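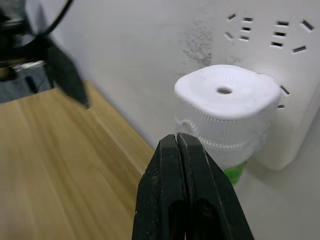
How many demos before the policy stops pushing the bottle over?

Posted by otska_bench, 17 September 2023

I'm teleoperating a two-arm setup and recording pick-ups of a small white bottle, and I love it - way more fun than I expected! I have 112 episodes so far. The trained policy gets close, then nudges the bottle before the fingers open. Do I just need more data, or am I recording the wrong thing?

Parry
Great project! Before you record more, watch your own approaches. If you open the gripper late in the demos, the policy learns to open late. I redid mine in June with the fingers wide well before reaching the object and it was like night and day. Move the bottle between episodes too, and keep a few where you miss and recover - those helped me a ton.

wunder_fan
500. always 500

Sustex
Check that your wrist video and joint logs line up. Mine were 2 frames apart and I blamed the demos for weeks.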